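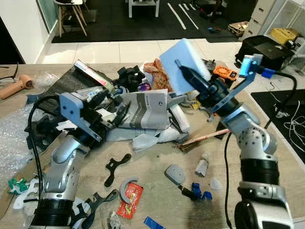
Two-arm sorting station at work on a mixed tabletop. Photo: Annelies Declercq

The case for buying a tidying robot on its worst day

Suppliers of two-arm sorting kits prefer to show their products with three clean blocks and an empty tray. Buyers should ask for a different demonstration. A table covered with bubble wrap, crumpled paper, snack wrappers and black plastic parts tells a purchasing office far more about what it is being offered.

The Tistusus service, now on offer to small workshops and repair rooms, deserves a fair hearing on these terms. Under the standard plan, the customer receives two arms, installation and 12 months of support. The brochure speaks of 1,000 items sorted between service visits. It does not say which items. A foam block has flat sides and stands up by itself. Thin plastic film does not, and a gripper that handles the first well may do poorly with the second.

Damian Reisinger, who reviews equipment contracts for the Zanus workshops, has argued that such figures should be set aside until the customer has supplied the clutter. I agree. A trial should use the buyer's own table, with the buyer's own scrap, and should run for at least 10 working days. The supplier's staff may attend on the first day – after that, they should stay away.

There is a reasonable objection. Kha Ung of Cisa points out that no supplier can promise good results with every object a customer might leave out, and that strict trials will favor large firms able to pay for them. This concern should be met in the price of the trial. It should not be met by lowering the standard.

Contracts should also state plainly what happens to an item the system cannot identify. Eyeglasses and a torn wrapper may lie on the same table, and the cost of a mistake is very different for each. The present Tistusus terms give this matter one sentence – a buyer should insist on a full page before signing.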